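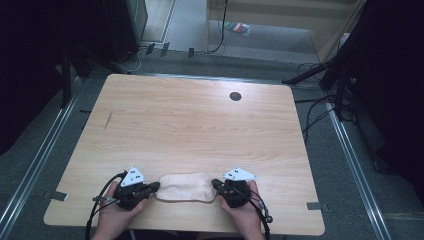

Equipment planning for the Denton station covers the hand-held grippers, their mounts and cabling, and the furniture that has to carry them. The budget holder for this repository is the Narer laboratory, and all requests are charged to the Brovum project line. Grippers are purchased in pairs, as the fabric tasks call for one in each hand, and each needs its own marker plate on top. Both units are cabled, with the leads dropping over the near edge of the table, so replacement cables are budgeted per gripper and not per station.

## Budget lines

| Line | Amount (USD) | Cycle |
|---|---|---|
| Gripper pair, with marker plates | 885 | Once per station |
| Cables and connectors | 83 | Yearly |
| Finger pads and tape | To be quoted | As worn |

Quotes from Stoyanova are valid through June. Delivery takes about 5 weeks. Orders for a second station must be approved before any deposit is paid.

## Consumables

Pad wear was left out of the first estimate. It is now a separate line, and stations should hold 3 spare sets. Staff should inspect the gripping faces at the start of each session and record any torn or lifting tape in `wear_log.csv`.
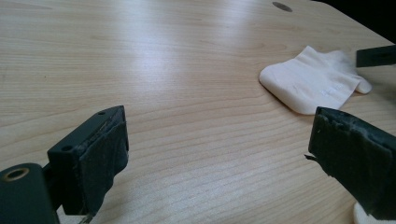
*Finger pads with frayed tape, view from the gripper camera.*

## Not covered

- Tables, curtains and floor rails (facilities budget)
- Cloths and other test items
- Storage for recorded data

## Revision

Last updated Oct 28, 2022. Changes to any amount require a new quote, filed in `quotes/` under the name of the station.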